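Pocket watch

A pocket watch is a portable timepiece carried in a pocket, usually on a chain, and consulted with more ceremony than the hour tends to deserve. The wristwatch displaced it after the First World War, though it survives at weddings and on the waistcoats of retired railwaymen. The horologist Iestyn Cadwaladr catalogued 3,932 pieces for the Stivcombe collection, of which 42 kept time. His favourite, a silver Jarnance, was not among them. 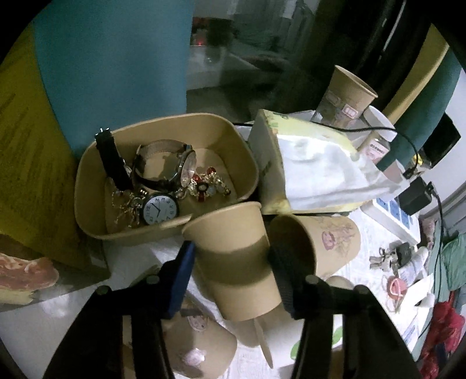 Pocket watch with white dial and gold-coloured chain, among wristwatches and a bracelet

See also: Fob; Waistcoat; Railway time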